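## About Onumport

Onumport sets up and looks after two-arm robot cells for workshops and training colleges in Cairns and the surrounding district. Brenda Orellana started the business after years of repairing other people's grippers, and she still does most of the commissioning herself.

Most of our work is on the Dremwood cell. We level both bases, set the joint zeros, and run each arm alone at low speed before the two are allowed to move together. A new cell takes us 2 days on site, and we come back every 1000 running hours to check cables, joints and fingertips.

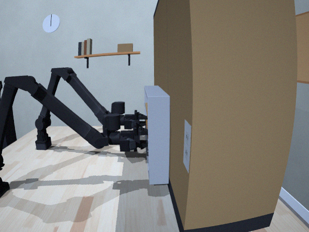

Reach checks are done in simulation first, using the Zondent planning package. We model the customer's room, furniture and power outlets included, and bring both arms up to the job from the same side. With the grippers working nearly one above the other, the wrists come close together, so we set the clearance between them before anything else. The farther arm has to get its fingers into the open side of the unit without its forearm fouling the nearer wrist. Once the paths are clean we load them on the real controller.

Repairs are done at our bench in Cairns. We keep spare fingers, belts and wrist housings on the shelf.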